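Tondo Support Portal
Case: Simulated pick task, fingers close on nothing beside the target
Product: Briltden Workcell Simulator, wrist view module
Customer site: Bandelmont
Priority: Normal
Status: Resolved, monitoring

Problem summary

The customer reports that the simulated arm stops short of the red block and closes its fingers over bare table. The controller then records a successful grasp and moves to the drop position with nothing held. The fault first appeared in September, after the site moved its task files to the current release of the simulator. The same task files had run without this fault on the previous release.

Because the same controller code is used on the physical Aksoy cell, the customer has suspended all transfers from simulation to hardware. Support agrees with this measure and asks that it remain in place until the case is closed.

Steps to reproduce

1. Load the table task with the default object layout.
2. Start the controller in single-cycle mode with wrist view recording turned on.
3. Allow the arm to reach the pre-grasp position and pause the run.
4. Compare the reported target position with the wrist view.

Support followed these steps on a clean installation and saw the fault in 13 of 60 runs. In the paused run below, the controller reported that the block was centered between the fingers.

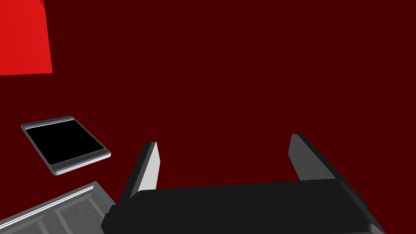 Findings

Entry 1, 9:40 a.m.
The wrist view does not agree with the controller report. The fingers are open over plain maroon surface, and the red block is in the far upper left corner, only partly in view. The dark-screened tablet at the left is also outside the grasp area. The rendering module was restarted and the result did not change.

Entry 2, 11:15 a.m.
Finger travel was checked and found to be correct. Both fingers reach the commanded opening, and no collision is recorded during the approach. The gripper model has been ruled out as a cause.

Entry 3, 2:05 p.m.
The logged target position was compared with the position held by the physics engine. In every failed run, the two values differed by the same offset of 120 mm. The offset matches a table origin setting stored in the customer's older task file. The current release applies this setting a second time when a layout is reset between cycles without a full reload.

Entry 4, 3:30 p.m.
The false success report is a separate fault. The grasp check accepted a completed close command as proof of a held object. Contact force was not read at all, as the contact check had been turned off during migration of the task file.

Corrective action

The duplicate origin entry was removed from the task file. The contact check was turned back on, and the controller now stops the cycle if the fingers close without contact. A corrected file was sent to the customer with instructions to perform a full reload before the first run.

Verification

Support completed 225 runs with the corrected file. No position offset was recorded. The contact check was tested separately by removing the block from the layout, and the cycle stopped as required.

Customer action required

Please repeat the test at Bandelmont using the site's own layouts and attach the controller log to this case. Hardware transfers may resume only after Support has reviewed the log and confirmed in writing that the contact check is active. A permanent correction to the layout reset function has been requested from the Briltden development group. Until it is released, a full reload is required after every layout change.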